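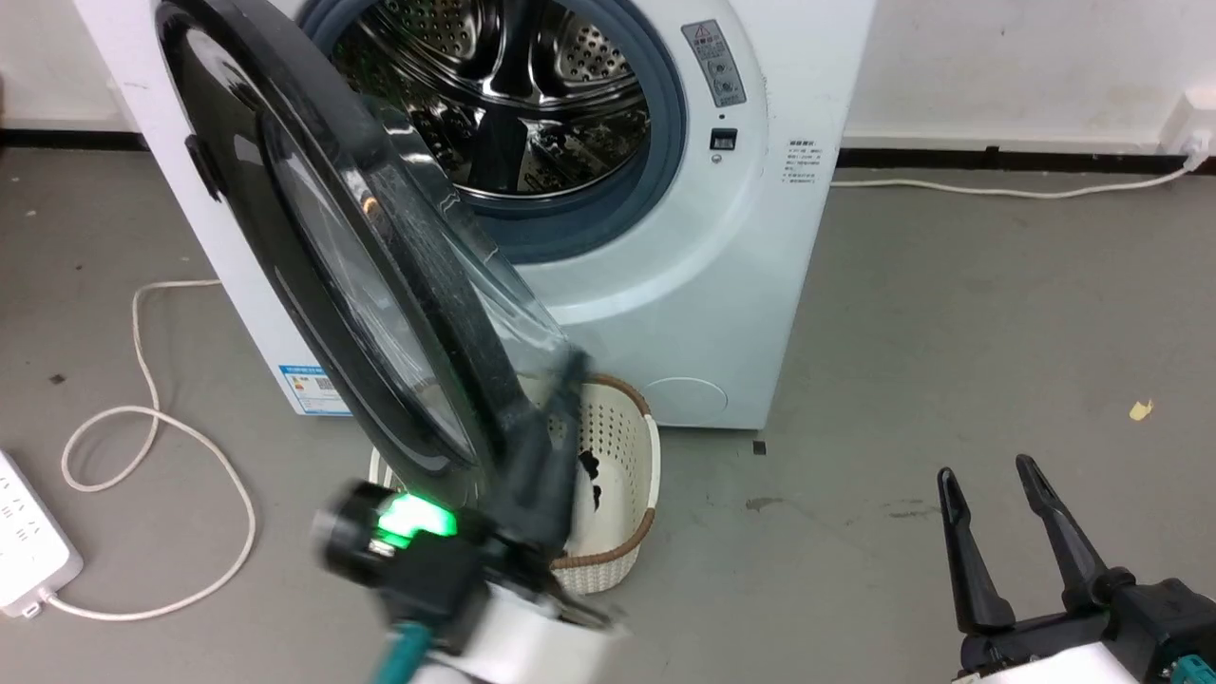
*Figure 1. Head camera. Left gripper at the lower edge of the door rim, basket in front of the washer.*

# Unit 11: Perception and Control for a Door and a Drum

Notes by Po-yen Liao. Lab questions go to Hsiu-ying Chang.

Read Unit 10 first. These notes assume you can already get a wrist pose from the arm driver and that your camera calibration passes the check script.

## 1. The task as the planner sees it

The laundry task is split into stages. Each stage has a start test, a controller and an end test.

| Stage | Start test | Controller | End test |
|---|---|---|---|
| Find door | washer in view | none | hinge and rim fitted |
| Move door | finger near rim | arc follower | door angle in range |
| Reach drum | door angle in range | Cartesian, slow | wrist past gasket |
| Pick or release | wrist past gasket | gripper force | load estimate changed |
| Back out | any | Cartesian, slow | wrist clear of door |

"Back out" accepts any start state. If another stage fails, the planner calls it before trying again. Do not write a recovery that skips it.

## 2. Finding the door

The door is a circle on a hinge, so a small model is enough: hinge axis, rim radius and one angle. We fit an ellipse to the rim and solve for the angle.

In Figure 1 the door is wide open and there are two round shapes to choose from. One is the black rim of the door, the other is the gray gasket around the drum. A plain ellipse detector will return both, and often it scores the gasket higher. Use the hinge side as a check. The gasket center stays put in the washer frame when the angle changes, and the rim center moves along an arc.

Depth is poor in two places:

- the porthole, which is tinted and reflects the room
- the drum wall, which is polished steel full of small holes

Mask both before fitting. The Stotis depth filter has a `reject_specular` switch, but it also throws away part of the rim. Leave it off and use the mask.

## 3. Following the arc

Once a finger is on the rim, the wrist should move on a circle about the hinge. Let r be the distance from hinge axis to contact point and q the door angle. The commanded speed along the tangent is

 v = r * dq/dt

and the wrist turns at dq/dt so that the finger keeps the same angle to the rim. Errors in r show up as force along the radius. Feed that force back:

 r_new = r_old - k * f_radial

Take f_radial as positive when the door pulls the finger toward the hinge. Start with a small k. With a large k the finger chatters on the rim and the contact estimate drops out.

The Skurkance controller runs this loop and logs every step. A log of one full swing in the course data has 3601 rows. Plot f_radial against q before you plot anything else.

## 4. The wrist view
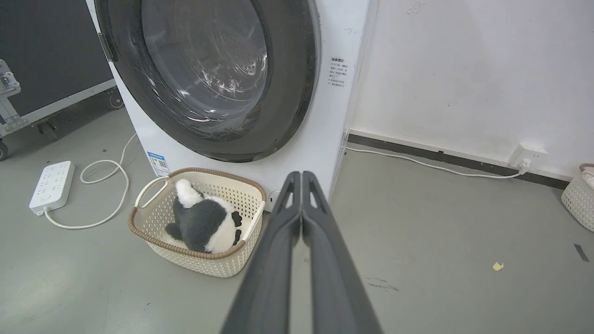 *Figure 2. Wrist camera. Panda toy in the basket, both fingers in view, second basket at the right edge.*

The wrist camera moves with the hand, so the fingers are always in roughly the same pixels. Build the finger mask once for each gripper opening and store it. Olia loads the masks by opening width.

Points to watch when you label wrist images:

1. Label the basket as the rim only. The lattice sides let the segmenter leak onto the floor.
2. A basket partly in view is still a basket. Mark it `truncated` and keep it.
3. Cables and the power strip go in the class `floor_clutter`. The base planner treats this class as an obstacle even though it is low.
4. Soft items get one label per item, with no label for parts. The panda is one item, feet and all.

A black and white toy is a hard case for color clustering. The white parts sit close in color to the cream basket, and a two-cluster split gives you the black limbs alone. The grasp point then lands on a leg. Use the depth edge inside the rim to get the full outline first.

## 5. Choosing a view

The head camera is used for the door angle and for the stage tests. The wrist camera is used for the last part of the reach. Lau, our message layer, stamps both streams. Compare stamps before you fuse them, and drop the pair if the gap is larger than one control step.

## 6. Lab exercise

Work in pairs. Use the recorded data, not the live arm.

- Fit the hinge model to the first 2000 rows of the swing log and predict the rest.
- Report the error in q for the predicted part, with a plot.
- Change k twice and rerun the replay. Keep all three plots.
- Write the start test for "Reach drum" as a function that returns true, false or unknown.

Unknown is a valid answer and the planner handles it by taking another look. Code that never returns unknown will lose marks.

Hand in one folder per pair. The write-up limit is 13 pages with plots. Unit 12 covers grasping cloth inside the drum, and the live sessions on the arm start in December.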